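Student team reports on first year of office filing project

Published 7/25/22

The Robotics Society of Mosten College has completed the first year of its office filing project, in which students prepare a humanoid robot to handle ring binders and folders in an ordinary workplace. A report on the work was presented to the Department of Engineering last week and has been accepted as the basis for a second year of funding.

The project began in January as an optional activity for second-year students and has since been opened to all members of the Society. Nine applications were received for the spring term and seven students were given places. The work is led by Riku Sakai, who is in the final year of the degree in mechanical engineering and will hand over the role in the autumn.

Members meet on two evenings a week during term. The first of these is given over to planning, repairs and the review of recordings, and the second to work with the robot itself. Sessions take place among standard office furniture, and the robot is asked to work with the same cabinets, shelves and binders that any member of staff would use. The Society took the view at an early stage that a purpose-built test rig would give results of limited value to an office. 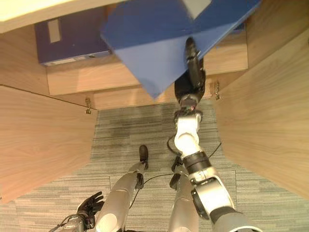 The robot's right gripper holds the edge of a blue board or folder during filing work.

According to the report, the greater part of the spring term was spent on grasping. Folders and binders are wide in relation to their thickness, and their weight shifts when they are lifted from one edge. The students compared several approaches to the grip, including taking hold of the lower edge, the spine and the nearest corner. The position of the robot's feet was found to matter a good deal more than had been expected, and a section of the report is devoted to where the robot should stand before it begins to reach.

"We had planned to spend a fortnight on picking things up and the rest of the term on putting them away," said Mr Sakai. "In the end those proportions were very nearly reversed. The group kept careful notes throughout, and next year's members will be able to start from a much better place than we did."

For the formal trials, held over the final weeks of term, the team carried out 39 runs under agreed conditions. Each run required the robot to take hold of one item, lift it clear of the surface on which it lay and set it down at a second position. A run was ended by the supervising student if the item was dropped, if the robot touched a door with its arm, or if the time limit was reached. The report gives the result of every run, together with the settings in use, and these will be made available to other student groups on request.

Members were also required to complete a short course in safe working before taking part in any session with the robot. The course was written by the Society and covers the use of the stop control, the keeping of a clear area and the handling of cables. It will be offered to all engineering students from the start of the new academic year.

A separate part of the project looked at cabinets. Hinged doors reduce the space in which an arm can move, and a shelf placed halfway up leaves little room above an item that is lying flat. Students measured the openings of the cabinets in use and built simple computer models of each, so that movements could be rehearsed before they were tried on the robot. This part of the work was carried out mainly by first-year members and was submitted by them for assessment as a group assignment.
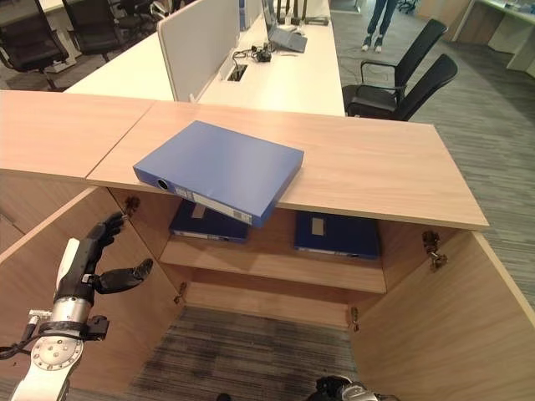
Blue binders on the top and inner shelf of an open cabinet, with the robot's arm at the opening.

The department has noted that the models were of a high standard and has asked that they be kept for use in teaching. They will be added to the materials for the introductory course in robotics, where students will be invited to plan a movement of their own and to compare it with those chosen by the Society.

Support for the project has been provided by Nomura Office Supply of Kustdale, which gave the binders and folders, and by the engineering firm Cudier, which met the cost of replacement parts and received members of the team at its workshop in the spring. Both firms have confirmed that they will continue their support in the coming year. The Society wishes to record its thanks to them, and to the technical staff of the department for their help with repairs outside normal hours.

In the second year the team intends to move on to longer tasks, in which the robot will open a cabinet, take out a named binder and bring it to a desk. This will require the reading of labels, which has not so far formed part of the project, and a small working group has been set up to study how it may best be done. The trials will follow the same form as those held this year in order that the two sets of results may be compared.

The Society also plans to enter the regional student robotics meeting for the first time. Entry is subject to the approval of the department, and a decision is expected before the start of term. Should the entry go forward, members will give a short talk on the filing project and take part in the open demonstrations.

Places for the coming year are open to students of all subjects. No earlier experience of robotics is needed, although applicants should be able to attend both evening meetings and must complete the safe working course before their first practical session. The Society is particularly keen to hear from students with an interest in design, technical writing or the study of working environments. Those who took part this year may apply again and will be considered on the same terms as new applicants.

Application forms may be collected from the department office during opening hours. Completed forms should be returned to the same office by the end of the first week of term. An information meeting for new members will be held in that week, and details of the time and room will be placed on the department noticeboard.

Copies of the full report are held in the college library and may be consulted by staff and students. Visitors who wish to see the report should write to the Secretary of the Robotics Society, Mosten College.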